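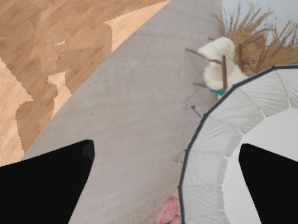 Home > Notebook > Finishes > Fikside shop log

19th April

Oil test, second round. The Clurnis hardwax went on the oak offcuts last night and this morning it still takes a thumbprint. The tin promises overnight. The tin does not say which night.

Annunziata's theory is that I put it on too thick. My theory is that the shop was cold. We have agreed to write down both and believe our own.

Samples so far:
Clurnis, one coat: tacky, nice color, smells like a church.
Clurnis, two coats: see above, more so.
Rultari matte: cured fine, looks like I did nothing, which for $22 a can stings a bit.
Lindgren soap finish: raised the grain. Sanded back with 320. Raised it again, out of spite.

Ran the coffee ring test on the Rultari pieces only. Left the mug for 3 hours. Faint ring on the piece I sanded to 150, none on the 240. Esther Biwott points out that I used my good mug, the one with the glazed foot, and that customers own bad mugs. Fair. Repeat with a bad mug.
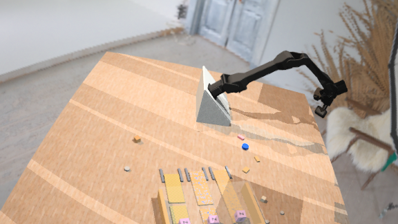
Sheen is the other argument. Esther wants satin on everything because it hides scratches. I want matte because I have to look at it. Quote for the stair treads says "low luster", a phrase I wrote myself in April and can no longer define.

Order for the treads comes to $757 if we go with Rultari, before rags. Clurnis is cheaper per can but you have to count the days I spend poking it.

To do: warm the shop before coating. Try one thin Clurnis coat, buffed off after ten minutes, Annunziata's way, and let her watch. Find the lid to the soap flakes. Stop labeling samples in pencil on the side that gets oiled.

Filed under: Wood finishes, Test pieces, Ongoing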